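Teaching by demonstration: frequently asked questions

Answers to the questions that come up most often from people starting a demonstration set at the Zikside workshop. If yours is missing, write to Joyce Mfinanga at the front desk and she will pass it on.

Do I need to know how to program?

No. You move the arm, either by holding it or through the remote controller, and the software stores what you did. Some people who come in have never written a line of code. You will type a task name and a short note for each session, and that is all the typing there is.

Should I guide the arm by hand or use the remote controller?

Hand guiding is easier to learn and works well for big, slow moves such as carrying a part from one side of the bench to the other. Your hands and sleeves may show up in the camera view, though, and the model can end up relying on them. For anything where the wrist camera matters, use the remote controller. We ask for it on all insertion tasks.

How many demonstrations does a task need?

For a simple pick and place, 53 good ones got us a policy we could use. Insertion takes more. Plan on 300 for a board into a slot, spread over several sittings and at least two operators. Past that point, extra runs of the same starting position add very little. Change the starting position instead.

What makes insertion harder than picking?

A slot is only slightly wider than the thing that goes into it, so a small tilt at the fingertips becomes a large error at the far end of the part. Line up the long axis first, then close the distance, then push. If you do all three at once the recording looks fine on screen, but the model has trouble telling which motion mattered.

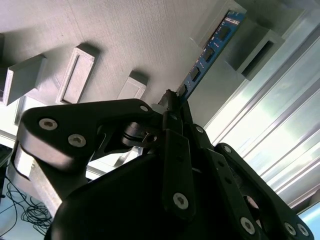

Push in one steady motion once you are lined up. If the part catches, back off a little and try again, and keep recording while you do it. Cúc Đặng, who checks our insertion sets, would much sooner have a run with one clean recovery in it than a run that was stopped and trimmed.

Should I delete failed attempts?

Keep them and mark them as failed. The button is on the right side of the session screen. Delete a run only if the recording itself is broken - a frozen camera, a dropped connection, or someone reaching into the work area.

How fast should I move?

Slower than feels natural, but without stopping. Long pauses are a common problem in new operators' sets. A model trained on them will hover over the slot and wait. If you need to think, do it before you press record.

Can two people share one set?

Yes. Enter your own name at the start of each sitting. Musyoka Mushi and Rungnapa Wattanapong recorded the last board set together, and the only trouble was 66 runs saved under the wrong name. Those can be fixed later, but it takes an afternoon.

Does the lighting have to be the same every time?

No, and some change is useful. Morning and late afternoon runs in the same set are fine. Avoid glare so strong that you can't see the slot edge in the wrist view yourself. If you can't see it, assume the model can't either.

Can I use my own parts?

Usually. Send the dimensions ahead of time so we can check them against the gripper's opening. Working electronics are brought in at your own risk, and we suggest dead boards for practice.

What format do I get the data in?

Joint positions, gripper opening and camera video, with one folder per run. Sets made before November are in the older Prullside layout. A converter is included in the download - ask Sandro Testa if it rejects your files.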